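Open Day at the Brallitdale Paper Mill

I had been meaning to get out to Grelport for the mill's open day for years, and this January I finally did it. Boots on, out of the house while it was still dark.

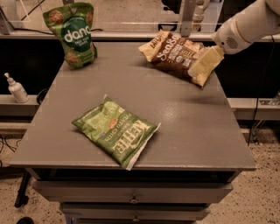
My sister-in-law had told me over the phone that I should skip the morning talk and go straight to the vat room, because the line gets silly by eleven and the talk is the same every year anyway. I half listened. I went to the talk first (I like a talk!) and then stood in the line she had warned me about, so there you go.

The mill sits at the bottom of a steep lane, past the feed store, and you hear the water well before you see any building. Parking is in the field across the bridge. It was frozen hard when I pulled in and a good deal softer when I left, and I would not bring a low car. Admission is 2 dollars, which you drop into a tin by the door, and they give you a little square of blue paper as your ticket. I still have mine. It has a bit of thread stuck in it.

The talk was in the old counting room upstairs. Brallitdale started out making wrapping paper for the Piltmont shoe factories, tough brown stuff, and when the shoe business dried up they moved over to ledger paper and then, much later, to the handmade sheets they sell to bookbinders now. There was a long section about felts. I had no idea there was so much to say about felts. Each wet sheet gets laid on one, then another felt goes on top, and so on until there's a stack to go in the press, and the felts have to be washed all the time or they leave marks. The speaker passed around a ruined one and everybody rubbed it between their fingers and nodded.

Then the vat room, finally. It's warm in there and it smells like wet cardboard and a clean dog. They had two people working side by side, one dipping the mold into the vat and the other turning the sheets out. The dip takes maybe three seconds. Down, level, up, a shake toward you and a shake across, and there's a sheet of paper lying on the wire where a moment ago there was cloudy water. I watched it over and over and I still couldn't tell you where the paper comes from. On a good day a pair can make 810 sheets, and my shoulders hurt just hearing it.

Visitors get to try. My first one had a hole in the middle, my second one was thick on one side like a badly made pancake, and my third was fine — well, fine if you don't hold it to the light. They dry them for you and mail them out if you leave an address. A boy in front of me made a perfect one on his first go and looked completely bored by it.

Upstairs again for the drying loft, which was my favorite part. Long, low, shuttered on both sides so the air moves through, with ropes strung from end to end and paper hanging over them like laundry. They told us it holds 2000 sheets when it's full. It wasn't full when we were up there, so you could walk down the middle and look at the beams, where people have penciled in notes about the weather going way back. "Fog again." "Nothing dry." I could have read those for an hour, but there was another group waiting on the stairs.

The shop is in the old rag store. Prices are all over the place. Offcuts come in a paper bag and are a real bargain, and the big deckle-edged sheets are not. I bought a bag of offcuts and a plain notebook bound by D'Souza, the bindery up the road, who had a table by the window with a sewing frame set up. I asked way too many questions about thread. The notebook opens completely flat, even at the first page, and I have been showing this to people whether they ask or not.

Food was soup or no soup. I had the soup (leek, very peppery) and ate it standing up by the wheel pit, with the spray freezing on the railing. They only turn the wheel for the open day now, everything else runs off the electric, but it does turn, and the whole floor hums when it gets going. You feel it in your teeth.

A few bits if you're thinking of going. The loft stairs are very steep, with a rope for a handrail. The restroom is across the yard. Card payments in the shop worked for some people and not for me, so bring cash. The lane back up to the Grelport road is one car wide, and around three o'clock everybody wants to use it at once. I sat there with the heater on and my new notebook on the passenger seat, waiting for a horse trailer to back up.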